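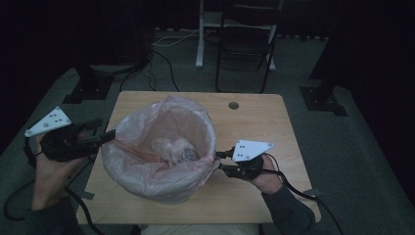 Tenadbridge Household Handling Project
Equipment and planning report, second period

1. Position at the end of the period

The collection station is in use and the recording work is running on hand-held grippers, as set out in the original plan. Purchase of the robot arms has been moved to the next period. The remainder of this report covers what has been bought, what is still to be bought, and what we are asking the program office to approve before the end of March.

The task list is unchanged. Waste handling (bags, bin liners, light rubbish) was placed first on the list at the last review and has taken up most of the station time. Laundry and table clearing follow. Dishes remain on hold until the arms have been chosen, as the payload limit will decide which items are worth recording.

2. Recordings

The target for waste handling was 1,158 accepted recordings. We closed the period at 1,239. A recording is accepted when both grippers are tracked from start to finish and the operator has marked the task complete. Recordings with a tracking dropout are kept but not counted.

Most rejected recordings fail on tracking when one marker plate turns away from the cameras, typically when an operator reaches down into a container. Raising the side cameras on their stands reduced this. It did not remove it, and a further overhead camera is included in the request below.

Thin plastic has been slower to work with than planned. Liners stretch and cling, and the operator often needs one hand to hold the rim while the other works. Session lengths were shortened in February to limit wrist fatigue, and the schedule in section 5 assumes the shorter sessions will stay.

3. Equipment bought

Grippers: 2 units from Hamann, with one set of spare jaws. The spare jaws have not been needed. Cable strain relief at the handle is poor and we have asked Hamann for a revised part. A wireless version was quoted and declined on cost and battery weight.

Table and stands: from existing stock, no charge to the project.

Consumables: bin liners, tape, cleaning supplies. Under budget. Liners are bought in mixed colours and thicknesses so the recordings do not depend on one product.

4. Equipment still to be bought

Arms: 2 required. Quotes are in from Fovovach and Rostach. The Rostach arm is cheaper and has the longer reach, but its controller needs a separate cabinet and a dedicated circuit, and the building will not schedule electrical work before May. The Fovovach arm runs from a standard outlet. With the electrical work counted, the difference in price is small. We recommend Fovovach, subject to a loan unit passing a mounting test with the Hamann jaws.

Overhead camera: one, same model as those in use, with mount.

Storage: the present drives will be full before the summer. We recommend buying one larger unit now over adding drives singly.

Cable management: floor covers and a ceiling drop for the station. This is a small line but was raised in the safety walk-through and should not wait for the arms.

5. Schedule

March: approval of camera, storage and cable items.
April: loan arm on site, mounting test, laundry recordings begin.
May: arm order placed if the test passes.
August: arms installed, first playback of waste handling tasks.

The main risk is delivery time on the arms. Fovovach quotes twelve weeks from order, which leaves no slack against the August date. If the loan unit arrives late, we propose holding the laundry recordings to plan and moving playback to September.

6. Decisions requested

(a) Release of the camera, storage and cable management lines.
(b) Agreement in principle to the Fovovach arms, pending the test.
(c) Carry-over of the unspent consumables amount into the next period.

Itemized quotes are held with the project file and can be sent on request.

Shares: 2

Comments

benchtop_ops
Does the Fovovach price include the teach pendant? Ours was billed as an extra and it threw out the whole line.

Tenadbridge project office
It is itemized separately in the quote and included in our total.

k_marlow
I'd get the mounting test done with the liners as well as the jaws. A flange that clears on the bench can still snag a bag.

Contact the project office | © Tenadbridge | Back to top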